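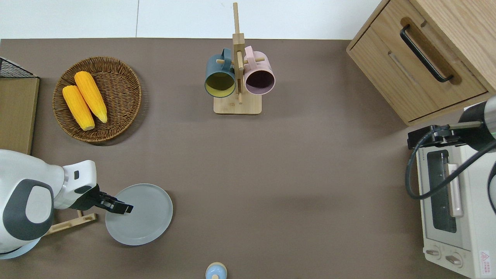
Mug tree or hooks for a short worktop?

Reading time: 3 min

We use cookies to keep you logged in and to count visits. Accept | Manage

tealeaf_309
Moving things about in the kitchen at our place in Guvthorpe and I want opinions. The house was built in 1959 and there is one decent stretch of surface, the brown top in my photo. On it I've got the toaster oven on the right, a wooden mug tree in the middle and the wicker basket, which has corn in it at the moment. I'd like to free up enough room to roll out pastry without carrying things into the other room first. My thinking is to lose the mug tree and put hooks under a shelf. Has anyone done this and regretted it?

Grebe285
I'd keep the tree. It only holds two in your photo and the base is small. The toaster oven is the thing eating your space. Could it go on a shelf of its own?

tealeaf_309
It gets used every day, so I don't want to be lifting it down. There's no shelf deep enough either. I measured the one in the alcove and it is 285 mm.

oldpantry
Don't put a toaster oven on a shelf unless you've read the booklet for the clearances. Mine wants a gap at the back, both sides and above. By the time I'd allowed for that it took up more room than it did on the worktop.

Grebe285
Fair enough, I was thinking of an open shelf with nothing over it.

oldpantry
Still needs to take the weight with the door open and a full tray on it.

marrowfat
Hooks under a shelf are fine for light mugs. I had a row of the Clando ones, the screw-in sort, and they held for years. Stick-on ones came down in August when the kitchen got hot and I lost two mugs. Drill it or don't bother.

nib_and_ladle
I disagree about hooks altogether. You knock your head on the mugs whenever you lean in, and they get greasy if they're anywhere near cooking. On a tree you can pick the whole lot up and move it in one go, then put it back when the pastry's done.

marrowfat
They get just as greasy on a tree.

nib_and_ladle
They do, but I can reach them to wash them.

tealeaf_309
The teal one with the yellow inside and the pink one are the two we use most, so they don't sit long enough to get greasy. The rest are in the cupboard.

Saber
Then put those two in the cupboard with the others and you don't need a tree or hooks. I'd move the basket first, mind. Corn doesn't need to be out on the side. Mine goes in the fridge in its husks and I only peel it before cooking.

oldpantry
Agree on the corn. It loses its sweetness quickly at room temperature. Onions in the basket, corn in the fridge.

Grebe285
Onions want to be somewhere darker than a worktop.

tealeaf_309
Basket can go on top of the fridge, then, whatever ends up in it. I'll try a week with the tree in the cupboard as well and see how much I can roll out. If it's still tight I'll get some screw-in hooks. What length of screw did you use, marrowfat?

marrowfat
Whatever came in the packet. The shelf was 18 mm pine and they didn't come through the top.

Get the weekly kitchen threads by email. Enter your address to subscribe.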